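2024-06-27

Spent the morning on the hand-held pair again, the ones Asif insists on calling "the easy rig." The right one was drifting. Close the jaws on nothing, open them, close them again, and the reported width comes back different every time. Asif Awan's position is that this is a software matter and that the new Skestik release will smooth it over. I have heard that about the last two releases. Smoothing a bad reading gives you a smooth bad reading.

So I took the right one apart. Four screws on the cover, one of them already chewed by somebody with the wrong bit. The slide had a gray paste in it, lint and old grease, packed in behind the stop. Cleaned it with a cotton swab and alcohol, a dab of the thin grease, not the white stuff Vemar ships in the kit, which goes stiff by lunch. Put it back together and ran the jaws open and closed 15 times. The last reading agreed with the first. I wrote both in the log and left the Skestik version number next to them so no one can claim later that it was the update.

Then the cable. I still don't believe in the cable. The plug seats fine with the gripper sitting on the bench, and then you put it in a person's hand, the wrist turns over, and the weight of the cable pulls at the connector all day. Vemar's drawing shows it running neatly down the forearm, and I would like to meet the forearm that stays where it is in the drawing. I moved the first tie back toward the elbow to give it some slack. We lost the right side once in the old position and haven't lost it yet in the new one, which after one morning proves nothing.

Marker plates next. Rosimeire wiped them down and checked them for scratches, and found one plate with a corner lifting. She wanted to glue it. I wanted to swap it. We swapped it, and then of course the calibration had to be done over. First pass came back bad, second came back fine, and we changed nothing in between, so I don't trust the second either. She says I should take the good number and be grateful. I made her run it one more time. Also fine. All right.

After lunch we went to real objects, off the Marinho list. Whoever wrote that list has never tried to pick up a shoe by the heel. The wire stand is supposed to be the hard one and I suspect it will be easier, being stiff. A shoe gives. The jaws close, the heel squashes, the width reading says one thing and the grip says another. I told Rosimeire to take the shoe with the right hand and keep the left one near the stand with the jaws a little open, and to move slowly enough that I could watch the numbers.

The log has 532 lines for the afternoon and I read more of them than I wanted to. No dropouts on the right. A little jitter on the left, which I hadn't touched, so tomorrow that cover comes off too. Asif will say it's the release. Wollham wants a note by then saying the station is "back in service," and I am going to write "running" and see if they notice.
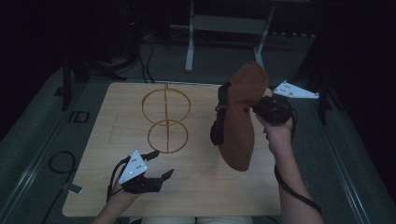 Still need to order cover screws and a decent driver bit, and hide the bit.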